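The Assessor's Copy

Zuweira Mensah had been sent to Wonditz to decide whether the firm should buy the Urkon hand set, and she had been given a form to do it with. The form had 20 boxes. Box 3 asked whether the product was fit for purpose and left a space the width of a thumb.

The set came from Bestetti, in a grey case with a foam insert. It held a pair of hand-held grippers, a pouch of spare finger pads, a hex key and a manual translated from a language that seemed to have more words for torque than English did. The licence ran for 1000 hours of use. What happened in the hour after that was covered in an appendix, which was missing.

Maëlys Lefèvre did the demonstrations for Bestetti. She had done 122 of them and kept the tally in pencil inside the lid of the case. She did not give the speech Zuweira had been warned about. She laid out a tray and a few small objects on the white table and asked what the grippers were wanted for.

"Teaching a machine to tidy a bench," said Zuweira.

"Whose bench?"

"Millet's. He has the sorting contract."

"Then he should be here."

"He doesn't like demonstrations."

Maëlys nodded, as if this were a known fault with a part number, and picked up the first gripper. 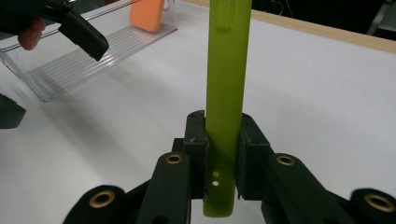
Wear was the thing Zuweira had come to look for. The last set they had leased had gone slack at the joints within a season, and by the end the operators were correcting for it without noticing, so that every recording they made had the correction in it. She bent down until her chin was nearly on the table. The pads held the green bar low, roughly a third of the way up, with the two small holes showing between their lower edges and the rounded end below. Each arm turned on a brass bushing set into the black plastic. She wrote "brass" in Box 7 and underlined it.

"What did the old ones have?" asked Maëlys.

"Nothing. Plastic on plastic."

"We sold those too."

Zuweira looked up.

"Before my time," said Maëlys. "Try it. Squeeze slowly and tell me when you feel the bar."

Zuweira took the gripper, opened it, and closed it on the bar again. The trigger moved smoothly and then it stopped, and the stop was in her fingers before she had looked for it. She tilted her wrist one way and the other. She put the bar down, picked it up higher, and put it down.

"There's a little play when I twist," she said.

"Yes."

"It isn't in the manual."

"It's in the appendix."

She wrote that down too — the play first, then the appendix, with a question mark. Then she went through the remaining boxes in order. Spare pads, yes. Left-handed use, yes, with practice. Cleaning, a dry cloth. Box 19 wanted the name of a person at the supplier who would answer the telephone, and Maëlys took the pen and filled it in herself, accent and diaeresis included.

At Box 20 Zuweira dated the form May 16, 2019 and went back to Box 3. She tried the gripper once more, twisting it slowly, listening for the joint.

"Leave it with me until Millet has used it," she said.

Maëlys took a pencil from her pocket, opened the lid of the case and added a mark to the tally. Then she lifted out the hex key and put it on the table beside the form.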